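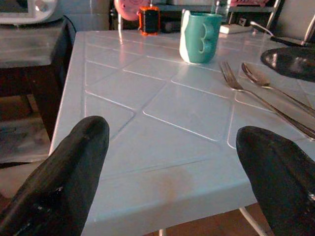

The night before Tincuța Moldovan came to dinner, I lay awake planning an omelet. I had lived in Skerumer for 68 days and had not yet cooked for another living soul, and I was so happy about it that I kept getting up for a glass of water just to look at my own kitchen in the dark. By noon the next day I had set a place for her on the little pale plastic table, and I'd done it right, too - fork and spoon side by side on the slant, the teal mug behind them where she could reach it. I walked out to the hall and came back in as if I were her. It looked wonderful! It looked like a place where people ate!

Mine I would set later. You set the guest's first, my grandmother used to say, and then you see what's left, and what's left is plenty.

The plastic table had cost me 300 at the Gunberg market, carried home on my head in the rain with the legs folded under. The man wanted 350 and I would have paid it. I loved that top from the moment I saw it, all those little raised squares running off corner to corner like a field seen from a bus. Crumbs get down in the grooves and you have to go after them with a toothpick, and I do, on Sundays, with the radio on.

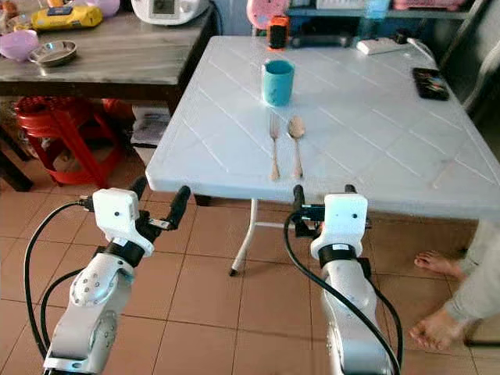 The big table was another matter. The big table came with the apartment, and it was for work. I cooked on it, mended on it, wrote my letters to Hattar on it, and every morning I promised it that I would put things back on the shelf, and every evening there was more. I had meant to clear it for the two of us. I had truly meant to! But once I had the bowls out, and the cutting board, and had found the eggs, I could see that the big table was having the time of its life and I hadn't the heart.

Three eggs, brown ones, in their clear carton. I stood and looked at them. Three eggs is a fine omelet for one and a thin omelet for two, and there is no bus to the Skukari farm shop after one o'clock.

So there would be other things. There was rice. There was the little jar with the red lid, which I'd been saving since June, and which would go with rice or with eggs or straight onto a spoon. I moved the yellow package back and the red cloth over, and one lavender bowl forward so it could be the rice bowl, and kept the other one where it was in case we were very hungry. Then I moved the red cloth again. I was singing by then, something with only one verse. 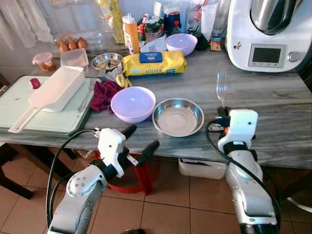

Tincuța said, when I ran down to the phone and called her, that she had eaten a thin omelet every night of her first winter in town and had grown an inch. She said she didn't care what was for dinner so long as it was hot and she could sit down to it. Was there a chair?

There was a chair! It had a white cushion! I told her so, much too loudly, and a woman waiting behind me on the stairs laughed.

And could she bring anything?

"Eggs," I said.

"How many?"

I thought of the bowls, and the steel dish I had never once used, and the second lavender bowl waiting in the back. I thought of the 7 flights she would have to climb.

"As many as you can carry without running," I said, and she hung up on me to go and get her coat.

I took the stairs two at a time. Upstairs I put the rice on and pulled the red stool out from under the big table for myself, pushed it back in, and pulled it out again. Then I got the toothpick and started on the grooves, though it was only Friday.
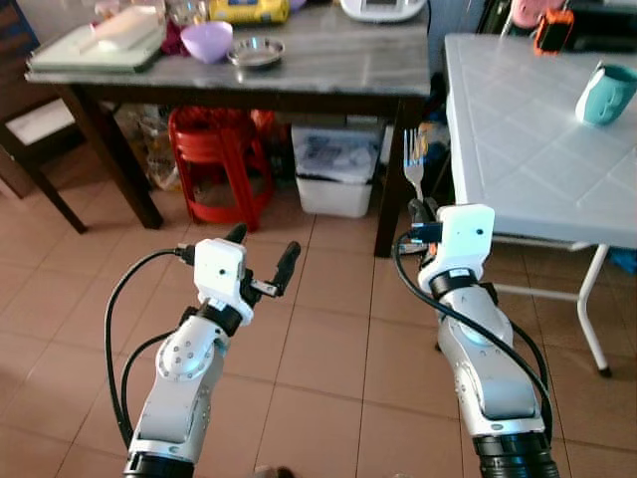
The big table and the little one, Skerumer.

She brought eleven. One had cracked on the fourth landing and she had it in her glove.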